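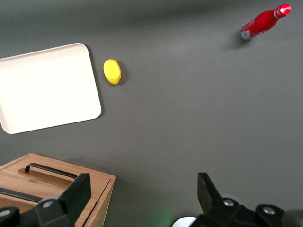
A tray, a box, a red bottle and a small yellow fruit on a dark grey tabletop.

There is a belief going about that a house can be put right by buying more things to put things in. I have held it myself. I once came home from Tivwood with four baskets, a lidded box and a set of shallow trays, and a month later I had the same mess, slightly better hidden.

The doctrine is that everything must have a home. Zinash Feyisa, whose talks at the library in Stirnunville are always full, puts it more firmly than most. Her handout lists 41 kinds of household object and says where each should live. Batteries get a home. Ribbon gets a home. I read it twice looking for the place where she says you might own less ribbon, and I couldn't find it.

My quarrel is mainly with the lid. A tray is an honest sort of container. Put a lemon on it and you can see the lemon, and when the lemon starts to go soft you can see that too. A box with a lid asks you to remember, and I don't know many people who do. My sister-in-law Maya Nimri has a very handsome lidded box on her sideboard which I had always assumed held letters. We opened it in January, looking for a pen, and it held 86 pence, a dried-up glue stick and the instructions for a kettle she gave away before the children were born. She closed it again and put it back.

Bottles are another matter, because bottles won't go in anything. They are too tall for the drawer and too round for the shelf, and on their sides they take up the room of three other things. The tidying books are oddly quiet about this. They prefer folded tea towels, and I would too if I had a book to fill.

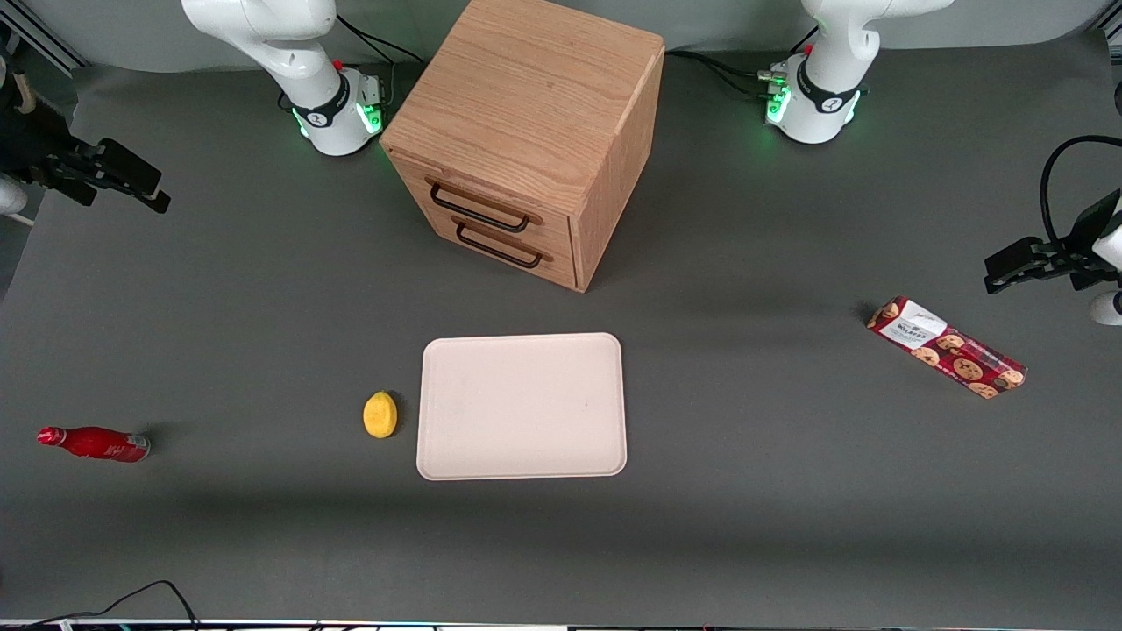

Drawers are where the argument gets serious. People who have given up on baskets tend to move on to a small wooden cabinet, the sort with two drawers and a plain side, and I can see the appeal. Light oak looks well on a dark table. With both drawers shut and their black handles one above the other, it gives an impression of a settled life. But a closed drawer is only a lid turned on its side, and two of them let you forget twice as much. The usual advice is that the top one is for daily use and the bottom one for things you need now and then. In our house the bottom one became the place for whatever had been in the top one when visitors were due.

Leen Salameh, who disagrees with me about most things, says I am blaming the furniture for my own habits. She has a drawer for string and it contains string. I have checked. She also thinks a clear surface is worth a little dishonesty underneath, and that a person who comes in tired at six in the evening should not have to look at 24 objects wanting a decision. I will grant her the last part. I have come in tired at six and I know what the table looks like.

Still, I notice that her kitchen was bare before she bought any cabinets for it. She threw things out first, over one bad weekend, and bought the storage afterwards, to fit what was left. The shops would like us to do it the other way about. The Broseo catalogue that came through my door has 761 storage products in it and not a word on what they are supposed to store.

So I have stopped buying. The lidded box has gone to my neighbour Yara Akl, who wanted it for seed packets, and I kept two of the trays. One is for post and the other is for fruit. The post tray is already too full and I can see that it is, every time I walk past, and sooner or later I shall have to sit down and open some of it.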